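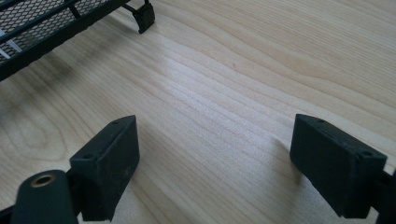
4. Comparing Finger Pads on the Derkuton Hand-Held Gripper

4.1 Scope

This section covers side-by-side trials of the two pad sets supplied with the Derkuton: the standard flat pads (set A) and the long pads (set B). It assumes that the camera has been mounted and focused as described in Section 3 and that the controller is running firmware 142 or later. Earlier firmware does not store the open position between power cycles, and results taken with it cannot be compared.

The same procedure applies to third-party pads that use the Curar hole pattern. Pads with a single mounting hole are not supported.

4.2 Before you start

1. Clear a work surface at least as wide as the gripper is long. Objects used as background references may stay on the surface if they are out of reach of the fingers.

2. Set the controller switch to HOLD. The status light turns amber.

3. Wipe both pads with a dry, lint-free cloth. Do not use alcohol on set B.

4. Check that each pad sits square on its carrier. If a pad rocks under thumb pressure, remove it and clean the seat.

CAUTION: Keep fingers out of the gap between the pads when the switch is moved from HOLD to RUN. The fingers travel to the stored open position without delay.

4.3 Setting the open position

1. Move the switch to RUN.

2. Squeeze the trigger fully, then release it. Wait for the fingers to stop.

3. Open the Travel page in the controller menu and read the encoder value. The factory value for set A is 676. Values within 10 counts of this are acceptable.

4. If the value is out of range, select Zero Travel and repeat steps 2 and 3.

5. Look at the live camera view. Both pads must be visible, one on each side, with open surface between them. 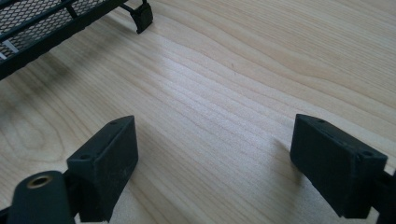 Figure 4-2. Fingers in the open position over a wood surface. Mesh rack at upper left, clear of both fingers.

6. Save the position under a name that includes the pad set. The controller accepts names of up to eight characters.

NOTE: Glare from overhead lighting may brighten the middle of the view. If the exposure shifts when an object is brought between the pads, lock the exposure on the Camera page before recording. Do not correct for glare by tilting the camera bracket. A change in bracket angle makes all earlier recordings with that pad set unusable for comparison.

4.4 Running a comparison

1. Choose one test object and use it for both pad sets. It must be rigid and narrower than the saved opening.

2. Place the object on the surface and mark its outline with removable tape.

3. Start recording. Hold the gripper still for 2 seconds with the fingers open.

4. Close on the object, lift it to roughly the height of your elbow, lower it into the outline and open the fingers.

5. Stop recording. Enter the result as Held, Slipped or Missed.

6. Repeat until ten results have been entered for the set.

7. Return the switch to HOLD, change the pads, and repeat Section 4.3 in full before recording with the second set.

Do not change operators between sets. Grip speed follows trigger speed, and trigger speed differs from one person to another more than the pads do.

4.5 Motion blur
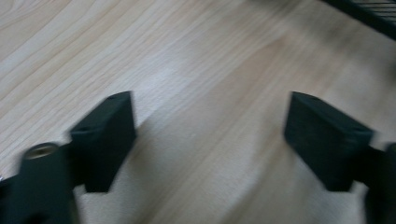 Text and test notes: Eustaquio Jaramillo and Sebastião Medeiros, Gallegos Bench Group, Brumdale
Revised December 31, 2023

Fine surface detail is the first thing lost when the gripper moves during an exposure. Wood grain smears, and the upper edges of the pads may show a doubled outline. Frames in this condition can be used to confirm that the fingers are open or closed. They should not be used to measure pad position.

To reduce blur:

1. On the Camera page, set Shutter to Fixed.

2. Shorten the exposure one step at a time. After each step, sweep the gripper across the surface at normal working speed and review the recording.

3. Stop when the pad edges show a single outline during the sweep.

4. If the picture is now too dark, add light to the work area. Raise the gain only if more light is not available.

5. Write the final exposure setting on the trial sheet and use it for both pad sets.

NOTE: Recordings made with Shutter set to Auto before the February release carry no exposure value. Enter "unknown" on the trial sheet for these. Do not estimate.

4.6 After the trial

1. Set the switch to HOLD and wait for the amber light.

2. Remove the pads and inspect the screw holes for cracks. Scuffs on the pad faces are normal wear. Replace any pad with a cracked hole.

3. Export the trial sheet before turning off the controller. Unsaved results are lost at power-off.

For carrier replacement, see Section 6.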